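Unit 7: Grip loss on thin rigid parts
Course notes, Handling and Fault Analysis
Notes prepared by Aksel Lund. Lab sections run by Troels Ragnarsson.

Reading before the lab: the Tindall cell fault report (handed out in Unit 6) and the section on friction in the Unit 3 notes. Bring a calculator. The worksheet is at the end.

7.1 The fault

The Tindall cell places clear panels into a slotted holder. Each panel is gripped near its base, lifted, carried and set down upright. The cell was commissioned by Cenley, and the gripper controller is a Tuvano unit running the stock firmware.

In October the cell dropped a panel during a carry. The controller log shows a normal close, a "grip OK" flag, a lift, and then 4 seconds of travel with the flag still set. The panel was on the floor before the arm reached the holder. The flag cleared only when the fingers were commanded open. The fault counter for the shift read zero.

The cycle counter stood at 2,353. No earlier drop was logged, but the log could not have shown one, for reasons given in 7.3. Treat the count as the number of commanded cycles and nothing more.

7.2 What holds the part

For a two-finger gripper pressing on opposite faces, the largest load that friction can carry along the faces is

F = 2 μ N

where N is the normal force at each finger and μ is the coefficient of friction between finger and part. The factor of two counts the two contact faces. A part of mass m, lifted straight up with acceleration a, needs

2 μ N > m (g + a)

This is the condition most students write down, and it is the one that was checked for the Tindall cell. It passes with a wide margin. It assumes that the fingers lie flat on the part and that the load acts through the middle of the contact area.

Neither assumption is safe for a tall panel held low. The center of mass is well above the fingers. When the arm accelerates sideways in the plane of the panel, the inertia of the panel produces a moment about the contact:

M = m a h

where h is the height of the center of mass above the center of the contact. Friction has to resist this moment by twisting at the contact patch. A small patch has little resistance to twist, whatever the value of N. The panel rotates in the grip, the patch shifts toward an edge, and the remaining contact gets smaller again.
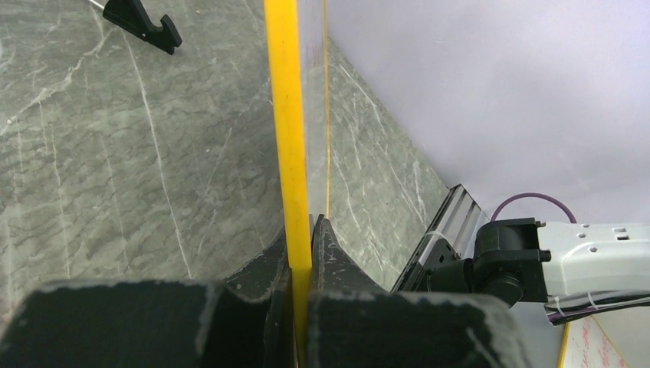

Contact area is the quantity the Tindall check left out. The finger drawing gives the full face of the pad, and the designer used that figure. The real patch is smaller and depends on finger shape, on wear and on where the part sits between the fingers. Consider a clear acrylic panel with a yellow edge strip, standing upright and gripped at its lower part by two fingers with sloping, wedge-like tips. The tips rise along the panel, so the face area quoted for the finger body says little about the area that bears on the part. Pale scuffs and abrasion marks along the outlines of the fingers are a prompt to inspect the gripping faces as well; they do not by themselves show that the faces are worn. Take the fingers off and look.

An edge strip adds a second question. If the strip stands proud of the panel and the fingers close on it, the contact may reduce to two narrow lines. Measure the part at the grip location, with the strip on, before choosing a finger opening. The Tindall drawing gave the thickness of the bare sheet.

7.3 Why the flag stayed set

The Tuvano controller sets "grip OK" when both of these are true:

(a) the motor current has reached the grip threshold;
(b) finger speed has fallen below the stall limit.

The flag is latched. After it is set, neither condition is tested again until the next open command. A part lost in transit produces no change in the flag.

There was a second weakness. The grip threshold was set at 334 mA, and the fingers can reach that value by closing fully on each other with no part between them. An empty close and a good close give the same flag. Finger position would tell them apart, and the controller does report position, but the cell program did not read it.

Troels Ragnarsson repeated the carry with no panel loaded and got a clean cycle with no fault. Keep this test in mind. It takes under a minute and should be part of any acceptance run: command a pick with nothing to pick, and confirm that the cell stops.

7.4 Corrective actions

Three changes were made to the cell.

The program now reads finger position after the close and compares it with a window around the measured part thickness. Outside the window, the arm does not lift.

Position is read again throughout the carry, at intervals of 800 ms. Movement toward closed by more than the set tolerance stops the arm and raises a fault. The interval is longer than we would like – a panel can fall well inside it – but the stop still prevents the arm from completing a placement with nothing in hand. A shorter interval was tried and gave bus timeouts on the older Wanari interface card.

Sideways acceleration during the carry was reduced, and the panel is now gripped closer to mid-height where the holder allows it. From the moment equation, halving h has the same effect as halving a. Raising the grip force was considered and rejected. It increases resistance to twist, but it also bends thin sheet and can mark it, and it would have left the latched flag in place.

7.5 Lab safety

Stay outside the marked zone while the arm has power. Do not reach in to catch or steady a slipping part. With the finger power off, some grippers hold and some release; find out which type is on your bench before pressing the stop, and keep hands and feet clear of the area under the part. After any drop, inspect the panel for chips along the edges before using it again.

7.6 Worksheet

1. Derive the largest sideways acceleration for a panel of mass m held by two circular patches of radius r, assuming uniform pressure. Neglect gravity at first, then state how including it changes the answer.

2. Sketch the grip flag, motor current and finger position against time for a good carry, an empty close and a part lost in transit. Mark the signals that separate the last two cases from the first.

3. Rewrite the "grip OK" logic without the latch. State what your version does if the position reading is missing or late.

4. A panel rotates in the grip but does not fall. Finger position does not change. Suggest a measurement that would detect this, and say where you would mount the sensor.

Hand in questions 1 to 3 at the start of the Unit 8 lab. Question 4 will be discussed in section.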